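# Our packing floor is getting a robot arm and I've been "volunteered" to train on it - what changes?

**posted by gulto_nights**

Hi all, long-time reader, first post. I work at a mid-size packing place in Fellport (we do small cushioned parts, nothing glamorous) and in September we're getting our first robot arm. Management picked me and one other person from second shift to learn it. There are 63 of us on the floor and you can imagine the break room right now.

They sent us to a practice bench for a few mornings before the real one gets bolted down. It's foam cubes and blue tape. You set a cube where the tape lines cross, you guide the arm over, you close the fingers, you put the cube on a different crossing, and then you do it all over again until lunch.
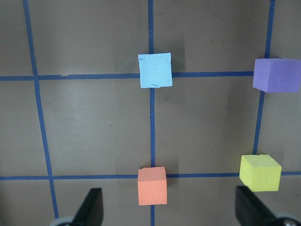
My supervisor calls this "teaching," and I've been packing by hand for 13 years, so it's a funny feeling to be sweating over one cube. I'm slower than I'd be with my own two hands, and my neck is killing me from leaning in to check if I'm lined up.

So what I want to know from people who've been through it: does your day really end up different, or do you just babysit? Did your pay change? And should I be worried about the others on my line? I've got friends there who've stopped joking with me about it, and I don't love that.

---

**ban_the_beeper**

Babysit. Bring a snack.

OK, slightly longer version: ours went in and the first month was me hitting reset. Pay didn't move. Get the training put in your job title BEFORE it goes live, because afterward they've got no reason to.

---

**eseo_line2**

I was you a couple of years back, in a different kind of plant but the same deal - foam on a bench, then the real product. I'll try to go through what you asked, sorry if it's long.

The day does change. I used to do the same reach all shift long and my shoulder was shot. Now I load the trays, run the first few pieces of every batch, check them, and go deal with whatever's gone sideways somewhere else. It's less tiring in the arms and more tiring in the head. I went home with headaches at first! Some of that was plain concentration and some of it was that I quit taking my little breathers, because the arm doesn't take them and you kind of fall into its pace. Don't do that. Take your breaks at the same time you always did.

About the practice bench, don't rush through it. I thought it was kid stuff and I wanted to get to the real parts. What I'd tell you now is to get boringly good at the approach. Come in straight, stop with a gap on either side of the block, look, and only then close. 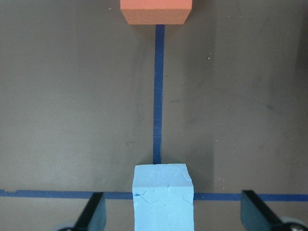 The habit of stopping to look saved me a lot of grief later on, when it was a part somebody was paying for. We ran 300 pieces in the first live shift and I only had to pull 2, and I put that down to the pausing. The other trainee was quicker than me on the bench and had a rough first week.

Also, ask for a stool and ask if the bench can come up a few inches. I got both just by asking. The neck thing doesn't go away by itself.

Now the harder part, your friends. At my place the line went from two packing stations to one. The people from the other station were moved to receiving and inspection. Some of them liked it and some left, and I won't pretend that was comfortable. What helped was that our lead told everyone the plan early, in plain words, with who was going where. Before that the rumors were way worse than the plan. If your managers haven't done it, push them, and do it together with your co-trainee so you're not out there alone.

And show people the bench if you're allowed to. I let anyone who wanted have a turn at moving a cube, and it took a lot of the mystery out of it. A couple of them were better at it than I was (grr) and one of them is trained up now and covers my vacation.

On pay, I agree with the post above. I got a small bump but only after I asked twice, in writing.

---

**gulto_nights**

Thank you both, this helps a lot. I asked about the stool this morning and it's a maybe. The pay email is sitting in my drafts - going to read it over one more time and send it before my shift.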